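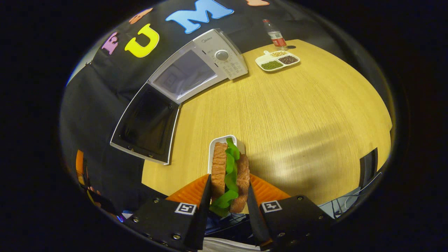 Irnadetti 9 came out of beta this morning. I've had it on my main phone since the second beta in July, so I'm going to post my notes in one place. Long thread, sorry to the people who follow me for bread.

First, how to get it. Settings, then System, then Updates. If you were on the beta channel you have to leave the channel before the final version shows up. The switch is at the bottom of the same page. I missed it twice.

The download was 800 MB on my phone. My tablet wanted more than that, but it was two versions behind. You need to be on wifi. It will not start over mobile data even if you have the setting turned on.

Install took 40 minutes with the phone plugged in. Most of that was the "Preparing" screen. The bar stops near the end and sits there. Leave it alone.

After the restart the phone ran warm for the rest of the morning and the battery dropped faster than usual. It's rebuilding the photo and search index. Same thing happened with every beta. Give it a day before you judge battery life.

What's new that I use: notifications are grouped by conversation instead of by app. If you have two people writing to you in Zalura you now get two stacks. You can mute one stack and keep the other.

The keyboard finally has a number row. Off by default. Settings, Keyboard, Layout, Extra row. It makes the keys a bit shorter and I mistyped a lot the first week.

Backups can go to a computer on your home network now. You need the desktop app and both devices on the same wifi. My first full backup failed with no message. The second one worked after I renamed my laptop to something without an apostrophe in it.

Lock screen widgets are here too. Weather, calendar, timer, battery. You get one row. Third-party widgets are allowed but I've only found a couple of apps that have them so far.

What's gone: the old file manager. It's been replaced by one called Fabbri. Your files are still where they were, but your favorites don't carry over and you have to pin the folders again. Write them down before you update if you have a lot.

Also gone: double tap on the status bar to jump to the top. It's a single tap now. I keep opening the quick settings by mistake.

Bugs I still see in the final version. Bluetooth in my car drops the first call after I start the engine. It reconnects by itself. I reported this in beta 3 and the report is still marked open.

The alarm volume slider resets to the middle after a restart. Check it tonight if you have to be up tomorrow.

Banking apps: mine works. Elfriede Eichhorn wrote to me that hers closes right after the PIN screen. She cleared the app's cache and it still closes. If your bank is one of the smaller ones I'd wait for an app update.

Jivinari users: the watch app needs its own update first, from the store, before you update the phone. If you do it in the other order you have to pair the watch again and you lose the step history for that day. I did it in the other order.

Going back to version 8 is possible but it wipes the phone. The tool for it is on the downloads page under "Older releases". A backup made on 9 can't be restored on 8, so make one now, while you're still on the old version, and keep it.

Someone asked about older phones. I put it on my mother's, which is the oldest model on the supported list. It's usable. The camera takes longer to open than it did before, and the app switcher stutters. I'd have left her on 8 if I'd tried it on a spare first.

Security fixes are in the release notes, linked from the update page. It's a long list. Version 8 is getting the same fixes in a separate patch, so you can skip 9 for now and still be covered.

Edit to the post on widgets: you can get a second row if you turn off the clock's large style. Thanks to the two people who wrote in.

I'll add to this thread if the car thing gets fixed.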